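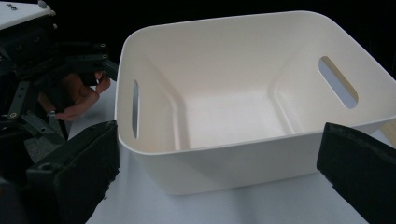

Storage bin with handle cutouts at each end.

Nerkbridge Clothes and Kit Exchange
Progress report to the Oltance Fund, second period

Prepared by Hiyori Kamata, project coordinator

1. Where we are

The exchange has now been open for the full period covered by the grant's second payment. We run from the old reading room at Nerkbridge and, since April, from a smaller room at the Quinlan Centre in Prendthorpe. Families bring in school uniform, coats, shoes and sports kit that no longer fit, and take away what they need. There is no charge and we do not ask for proof of income.

In this period 211 households used the exchange at least once. Our target was 180. Most of the growth came from Prendthorpe, where the primary school put a notice in its newsletter and mentioned us at the new starters' evening. Numbers at Nerkbridge were much the same as last time.

2. What people took

School jumpers and winter coats went fastest. We ran out of coats in the younger sizes twice and had to turn families away on both occasions, taking a phone number so we could ring when more came in. Football boots are also in demand, though we rarely have the right size at the right moment. We have far more white shirts than we can use and have stopped accepting them until the autumn.

Shoes remain difficult. We only put out pairs that are nearly new, so most of what is donated goes to textile recycling. A shoe voucher would be the obvious answer but it is outside the terms of the current grant. We would like to talk to you about this before the next application.

3. Prendthorpe

The second site was the main commitment for this period and it opened three weeks late. The delay was over keys and insurance. The Quinlan Centre needed a copy of our public liability policy, and the insurer needed the address added before it would send one. Pádraig Ó Conaill sorted this out with both of them and the arrangement is now settled for the year.

The room is open on 2 afternoons a week, from half past two until five. It has a sink and good light but no built-in cupboards, and we share it with a toddler group, so everything has to be packed away at closing. Setting up took nearly an hour in the first weeks. It is now down to twenty-five minutes, mainly through keeping stock sorted by age in bins and leaving the rails made up in the corridor store. The centre manager has agreed to this as long as the fire door is kept clear.

4. Staff and helpers

Both paid posts are filled. My own hours went up from 16 to 20 a week when Prendthorpe opened, as set out in the budget. Pádraig works across both sites and does the collections from the schools. We have 7 regular helpers, up from four. Two of them are parents who first came in for uniform.

Safeguarding training was done in May. One helper missed it and will attend the next session – until then she is working only in the sorting room at Nerkbridge.

5. Spending

Spending is close to budget overall. Rent at Prendthorpe was lower than planned because of the late start. Van hire was higher, as we had allowed for one collection a month from each school and the schools would like two in the summer term. We have covered this from the rent underspend and ask you to approve the change. Laundry costs went up slightly when the launderette raised its prices. The equipment line has been spent on rails, hangers, storage bins and a steam iron, and nothing further is planned under it.

6. Problems

The booking form on our web page was down for roughly a fortnight in June and we did not notice straight away. Some families will have given up. We have put the phone number at the top of the page and Pádraig now checks the form every morning.

We also had a complaint about queueing outside at Nerkbridge in the rain. The reading room is small and we can only have six people in at once. We have started giving out time slots on the busiest afternoons, and there have been no further complaints.

7. Next period

July and August are our busiest months. We plan to:

Open both sites for one extra session a week during the school holidays.
Collect lost property from the schools in the last week of term.
Start asking for coats in August, earlier than last year.
Survey families at both sites, using the short form you sent us.

The survey results will come with the next report. The full accounts for this period and the attendance sheets are attached separately.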